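How to sweep a worktop properly with a dustpan and brush

There is a school of thought that says you can clean a table by blowing on it. I shared an office with a man of this persuasion for three years and I am still finding his pencil shavings.

For everyone else, there is the dustpan and hand brush. You probably own a set. It probably lives under the sink, behind the thing you bought to clean the oven, and the brush almost certainly has a hair on it that belongs to a previous tenant. Deal with that first. Pull the fluff out with an old comb, tap the brush hard against the outside of the bin, and wipe the pan with a dry cloth. A damp pan holds on to crumbs like a grudge.

What you need

A hand brush with short, fairly stiff bristles. Long soft ones are lovely for ash and useless for rice.
A dustpan with a straight front lip. Run a finger along it. If it's chipped, the dust will find the chip.
Somewhere for the sweepings to go, within arm's reach.

That last one is where most people come unstuck. They sweep beautifully, then carry a loaded pan across the kitchen at a slight tilt. My friend Catríona Cullinane lines a shallow tray with a bin bag and puts it on the table next to her, and I have copied her ever since. Push the bag well down into the corners and let the spare plastic hang over the rim. It will look a mess. It is a mess, but one you can pick up by the edges and tie in a knot.

Sweeping

Move everything off the surface. Sweeping round the pepper mill only gives you a ring of crumbs and a feeling of guilt.

Start at the far edge and work towards yourself in short strokes, lifting the brush at the end of each one. Flicking is for painters. If you're working on a mat, go along it in one direction and then once across, as the dust tends to sit in the texture and pretend to be part of it.

Gather everything into one line, a little narrower than the pan. Set the lip flat on the surface just in front of the line, with the handle raised a touch so the edge presses down. Brush in from behind with slow, low strokes.

You will be left with a thin stripe of dust along the lip. Everybody is. Draw the pan back a finger's width and sweep again, turning it slightly if the stripe persists. After 3 goes, use a damp cloth and tell no one.

Emptying

Bring the pan right down inside the lined tray before you tip it, and knock the back gently with the brush. Then run the bristles through the pan once, towards the bag. Fold the edges of the plastic in over the top – slowly, or the air rushes out and brings the lot with it.

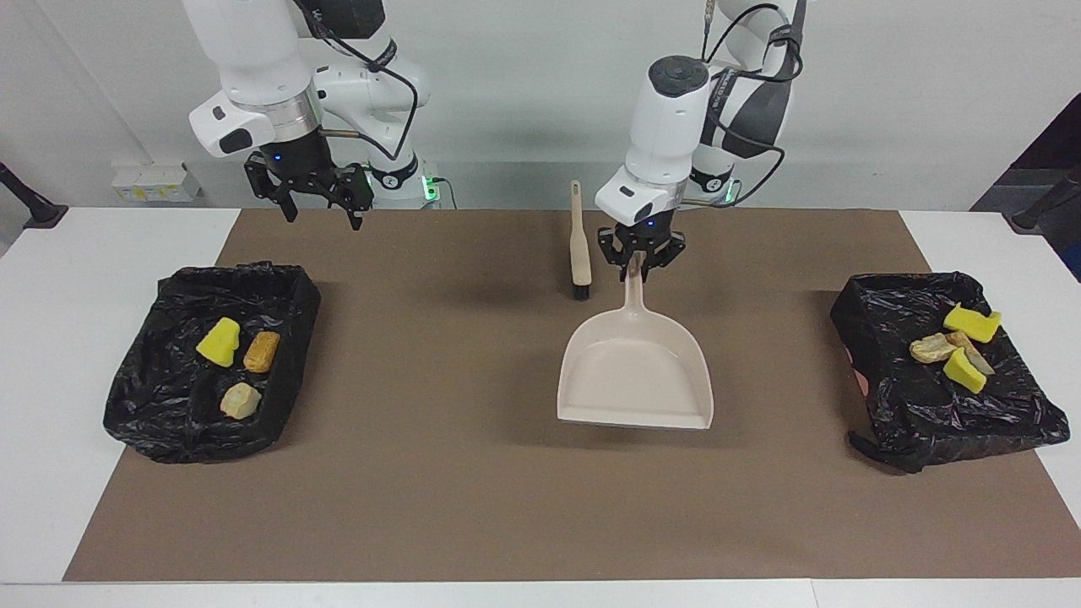 Store the brush hanging up if the handle has a hole in it. Left standing on its bristles for a month or two, it develops a permanent lean and will only sweep to the left. Mine was ruined by June. Iona Carnegie, who gave it to me, has been told it was moths.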